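Cut foliage

Cut foliage, also called florist's greens or filler greenery, is the leaf and stem material used in floral arrangements to support, frame or fill the space between flowers. The term covers fresh material cut from shrubs, ferns and trees, preserved material treated with glycerin, and artificial stems made from fabric or molded plastic. In trade statistics the fresh and preserved classes are usually counted apart from cut flowers, while artificial foliage is counted with household goods.

Classification

Fresh foliage is sorted by habit. Line foliage has long, straight stems and sets the height and width of an arrangement. Mass foliage has broad leaves and is used low in the container to hide the mechanics, meaning the foam, wire or pin holder. Filler foliage has small leaves on branching stems. Trailing foliage hangs below the rim. A single species may fall into more than one group depending on the length at which it is cut.

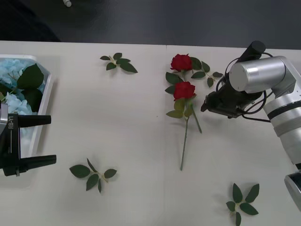 Leaf size is normally matched to the flower head. Large, rounded heads made up of many small florets need a leaf with a plain outline and a surface big enough to be seen next to them. The usual pairing for pale blue hydrangea is a broad, pointed, dark green leaf, as with the two lying among the blossoms in the white tray. Fine-textured greens such as asparagus fern tend to be lost against flowers of this kind and are used with carnations and spray roses. Variegated leaves are avoided with two-toned blooms.

Harvest and grading

Stems are cut after the new growth has hardened. In cool regions this excludes most of June for evergreen shrubs, when the tips are still soft and wilt within hours. Cutting is done early in the morning, and the bunches are moved to shade before field heat builds up. Lower leaves are stripped to keep them out of the water.

Grading is by stem length, straightness and freedom from spotting. The Prestow scale, used by several wholesale markets, has 5 grades, the lowest of which is sold only by weight. A bunch in the top grade must contain stems that differ in length by no more than the width of a hand. Standard cartons hold 300 stems of line foliage or 63 bunches of filler.

Preserved foliage

Preservation replaces the water in the leaf with glycerin. The cut ends stand in a warm solution until the liquid reaches the leaf margins, which darken as it does so. Eucalyptus, beech and magnolia respond well. Thin leaves collapse. Dye can be added to the solution, and most preserved eucalyptus on the market has been dyed green to replace the color lost in treatment. The Womico process, a variant that uses low pressure to draw the solution into the stem, shortens the treatment of heavy leaves but leaves a slight tackiness on the surface.

Artificial foliage

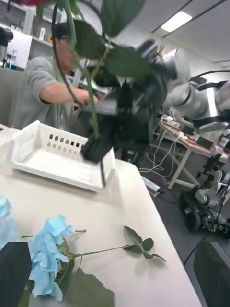
Artificial stem with large serrated leaves, held over a white plastic basket.

Early artificial leaves were cut from waxed cotton with iron dies and veined by hand with a heated tool. Injection molding replaced most of this work, although printed fabric leaves on a plastic-coated wire remain common in the better grades. The leaf is pressed between two heated plates to give it relief, and the stalk is then fixed to the stem with a collar or a peg. Serrated margins are more costly to produce in fabric, where each tooth is liable to fray unless the edge is sealed with heat.

Durability is limited mainly by light. Unstabilized green pigments shift toward blue on exposure to the sun as the yellow component fades first. The Juška workshop, which kept a color archive of 2,000 leaf samples, recorded this shift in a catalog compiled by Gediminas Butkienė and dated February 18, 2020. Stems intended for outdoor use contain an ultraviolet absorber and are sold under separate product lines, among them Revemov.

Storage

Fresh greens are held just above freezing at high humidity, apart from tropical leaves, which blacken when chilled. Preserved greens require dry air and will drip glycerin if the humidity is too high. Artificial stems are stored flat or hung. Bent wires can be straightened by hand, and creased fabric leaves recover with steam.

See also: Floral foam; Hydrangea; Leaf margin; Wreath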